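**Ticket: kitchen tap, second floor - loose at the base, slow drip**
Site: Lesness
Opened by: Stanisława Wróbel
Assigned to: Ignacio Nieto
Opened: 30/10/2022
Priority: normal
Status: closed

**Reported problem**

The tap in the office kitchen moves when you turn it on. The whole body shifts a little toward the glass and then comes back. It also drips after you shut it off, unless you push the lever down hard. I think it has been loose for a while but the drip is new. There was water standing along the bottom of the splashback when I came in to set up for Monday. I wiped it up and put a folded towel there.

Please don't swap the tap for a different model without asking. The last one was too short to get the big water jug under.

- S. Wróbel

**Entry 1 - I. Nieto**

Picked this up first thing. Confirmed both faults. The tap rocks front to back, not side to side, so I expect the nut underneath has backed off. The spout column itself is tight. I checked the joint where the narrow tube goes into the wider lower body and there is no play there and no water coming out of it.

Drip is from the spout. With the lever closed normally I got a drop every few seconds. With the lever pushed down it stopped. That points to the cartridge.

Shut-off valves under the sink both work. The cold one is stiff.

**Entry 2 - I. Nieto**

Went under the sink with a basin wrench. The mounting nut was finger-loose. Took it up by 2 turns and the tap no longer rocks. The rubber washer between the tap and the counter is flattened on the back side, which fits with it leaning that way. I have left it in place for now but it should be changed when the cartridge is done.

Wiped down the counter and the glass and put dry paper along the joint where they meet, to find out if the water Stanisława saw is coming from the tap or from somewhere else.
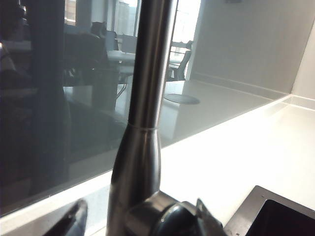 Left the paper there for the rest of the day and asked people to use the kitchen as usual. At the end of the day it was damp only in the part right behind the tap. The rest was dry. So the sealant along the counter is probably all right and the water was running back from the base.

Ordered from Hirnance: one cartridge, one base washer. They quoted 5 working days.

**Entry 3 - S. Wróbel**

Thanks, it feels much better. Still dripping, but less than before I think, or maybe I am just used to it.

Two things while you have the ticket open. First, the glass behind the tap shows every splash. It is dark and the light from the windows comes straight onto it, so any dried drop stands out from across the room. The cleaners use the spray from the bathroom and it leaves streaks. Is there something else they should use?

Second, somebody from Plikomora is coming to look at the dishwasher next week and will need the water off. Can you make sure you are not both under there on the same day?

**Entry 4 - I. Nieto**

On the glass: it is limescale. The bathroom spray is fine for tile but it dries too fast on that much glass. Warm water with a little white vinegar, then a dry microfiber cloth. Keep the vinegar off the tap and the sealant. I have written this on a card and taped it inside the cupboard door. The metal on the tap only needs dish soap and a soft cloth, wiped up and down with the brushing.

On Plikomora: spoke to them. They only need the dishwasher feed, and that has its own valve. I will still stay out of the way.

**Entry 5 - I. Nieto**

Parts arrived. The washer is correct. The cartridge is not - it is the wrong diameter and does not seat in the body. Hirnance say the tap was made in two versions and the older one takes the smaller part. Sent it back. Pawłowska had the right one in stock, so I collected it myself on the way in.

**Entry 6 - I. Nieto**

Replaced cartridge and base washer. Steps, in case this comes up again:

1. Both valves off, lever open to drain.
2. Cap off the handle, loosen the set screw, lift the lever straight up.
3. Unscrew the retaining ring. It was tight with scale. Vinegar on a rag for 20 minutes freed it.
4. Old cartridge out, seat wiped clean, new one in with the tabs lined up.
5. Nut off from below, tap lifted, new washer under the base, nut back on.
6. Valves on slowly, checked for leaks with dry paper.

No drip with the lever closed normally. No movement at the base. The cold valve is still stiff and I would like to replace it the next time the water is off for the whole floor. The last shutdown was in July. I will open a separate ticket for that.

**Entry 7 - S. Wróbel**

Checked this morning. Paper behind the tap was dry after the weekend and the jug still fits. The glass looks better too, though the cleaners have asked for more cloths. I have ordered a pack of 8.

OK to close.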